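The Truveslow Sorting Project is a student robotics course at Ernholm Technical College. Students program a robotic arm to move packaged medical supplies between plastic crates. The course began as an evening club and was later added to the regular schedule as an elective for second-year students.

Teams work at a shared station, a metal worktable inside an aluminum enclosure. Each team writes its own control program and is graded on a run of 100 picks. A dropped package costs one point, and a package placed in the wrong bin costs two. Runs are stopped after 60 minutes.

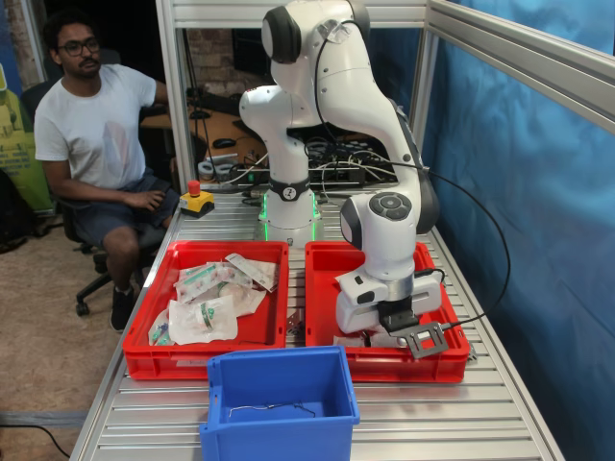 How many students can take the course at one time?
Enrollment is limited by station time. Teams have two or three members, and each team books the station in blocks of 60 minutes.

In February the college hosts the Bastum Cup, a one-day contest open to teams from other schools. The contest uses the same scoring as the course, but the run is extended to 200 picks and the judges choose the mix of packages. A score of 300 points, including bonuses for speed, is needed to reach the final round. The Eskildsen Award goes to the team with the clearest written report, whatever its score.

Course notes and past reports are kept in the college library and may be borrowed by students in other programs.

Contact | © Ernholm Technical College | Back to top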